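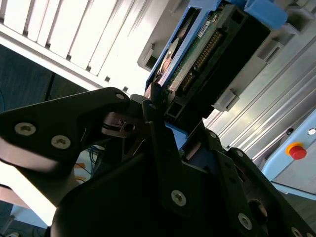 ILLPORT, February

4 min read

The survey of the harbor battery at Skomavness is finished, and the measured drawings have been passed to the Wainwright collection for copying. The work covered the gun platforms, the magazine, the landward ditch and the lower part of the signal tower. The upper tower was left out this season, as the stair is unsafe above the second landing.

The battery stands on the seaward end of the headland and commands the channel into Illport on two sides. Its plan is an uneven pentagon. The three seaward faces carry the gun positions, and the two landward faces meet at the gate. Earlier accounts give the circuit of the walls as 99 meters. Ryan Holroyd's team measured it along the outer foot of the wall and obtained 112 meters. The older figure was probably taken along the inside of the parapet, where the thickness of the wall shortens the line. Both figures will be given in the report, with the method stated for each.

Two building periods can be told apart in the masonry. The lower courses of the seaward faces are of squared local sandstone, laid with thin joints. Above them the wall is rubble with dressed corners, set in a coarse lime mortar containing crushed shell. The change occurs at the same level on all three faces, which points to a single rebuilding. No datable material was found in the upper mortar. Ruth Haslam has suggested that the rebuilding followed the loss of the first parapet to the sea, and has pointed to a similar repair in the old harbor wall at Wurkside. The comparison is reasonable as far as the mortar goes, but the Wurkside stone is of a different bed and the tooling does not match.

The magazine is set into the rock behind the western platform. It consists of a vaulted chamber and a narrow passage on the north side, separated from the chamber by a wall with two lamp openings. The openings are splayed toward the chamber. Iron staining around the inner edge of each suggests a fixed metal rim, now lost. The floor had been raised at some point with packed gravel, and the original door sill lies beneath it.

Pendo Ondieki has drawn the ditch in section at four points. It is rock-cut for most of its length and was never finished at the southern end, where the wedge holes for the next course of quarrying are still open. The bridge at the gate is modern, but the sockets for an earlier timber bridge survive on the inner face of the ditch.

The written record for the battery is thin. Yvonne Hulme has now read the garrison accounts held at Illport, which begin well after the first building period and deal mainly with lime, rope and lamp oil. One entry records payment for the carting of stone from the headland to the town, so part of the upper work may have been taken down while the garrison was still in place. The entry does not say which part.

Drawings are catalogued under reference 2408 and the accounts transcript under 3237. Requests to consult either should go to Hayley Lightfoot at the Wainwright reading room, quoting the reference. The transcript keeps the original spelling, and a short list of the abbreviations used by the garrison clerks is bound in at the back.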